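# Rod end effector versus two-finger gripper for tabletop block work

**Astatora Users Board / Manipulation / End effectors**
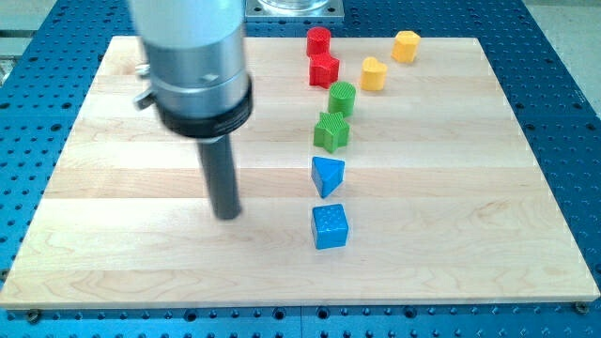

*Rod fitted on the arm, eight blocks on the board, two of each color.*

**emedeiros**

Our laboratory at Assunção is comparing two end effectors for planar rearrangement tasks: a plain rod used for pushing, and the Nirka parallel gripper supplied with the arm. The objective is to determine which of them should become the standard fitting for the shared benches. I would appreciate comments from other sites before the report is submitted in June.

The block set includes cylinders, stars, a heart, a hexagon, a triangle and a cube. The controller, the board and the overhead lighting remain the same for both end effectors. A trial is scored as complete when the named block rests at the requested position relative to another block, and no other block has been displaced by more than its own width.

We have logged 1399 trials with the rod. The gripper series is at 194 and continues.

Regards,
Edileuza Medeiros

---

**d_merrick**

Thank you for posting this. I must disagree with the premise. A rod and a gripper do not perform the same task. The gripper lifts a block over its neighbors, while the rod must find a path between them. If the scoring rule penalizes displaced neighbors, the rod is at a disadvantage on any crowded board, and the comparison will say more about your layouts than about the hardware.

In your photograph, the red star is set right up against the red cylinder, or very nearly so. A request to move that cylinder alone would be a difficult one for the rod.

Darcy Merrick
Bedley Automation Group

---

**emedeiros**

The objection is reasonable, and the report will separate crowded layouts from open ones. However, I do not accept that the tasks differ for our purposes. The users of the shared benches request an arrangement. They do not specify whether a block should be lifted or pushed.

I would also note that the gripper has difficulties of its own with this set. The star shapes present points to the fingers, and a grasp that closes on two points tends to rotate the block. The rod has shown less variation between shapes.

---

**benchfour**

We have used both at our site and retained the rod. The deciding factor was maintenance. The gripper requires recalibration after each finger change, whereas the rod requires only a check of its length. Please state in the report how the tip height above the board was set. Ours was set too low in the first month and marked the surface.

---

**emedeiros**

Tip height is set at the four corners of the board with a feeler gauge and then held constant by the controller. The board is checked again at the start of each session, at 8:30 a.m. I will add this to the methods section.

---

**kestrel_lab**

May I ask about the camera? The arm covers a good part of the left side of the board in your picture. If the policy takes its input from a similar angle, any block behind the arm would be hidden from it. The green star also overlaps the base of the green cylinder from this side, which could affect the estimate of the gap between them.

We moved our camera higher and saw fewer failed approaches with the rod. The gripper results did not change to the same degree.

---

**d_merrick**

I support the question from kestrel_lab. Camera position should be reported for both series. I would further request that the starting layouts be published so that other sites may repeat them. My view on the comparison itself has not changed, although separating the crowded layouts would address the greater part of it.

---

**emedeiros**

The layouts will be attached to the report as a table. Regarding the camera, its position is fixed for both series, and I will include the mounting height and angle. A second series with a raised camera is possible if bench time is approved.

Sites that wish to contribute their own rod results are asked to send the trial log and the tip dimensions by private message.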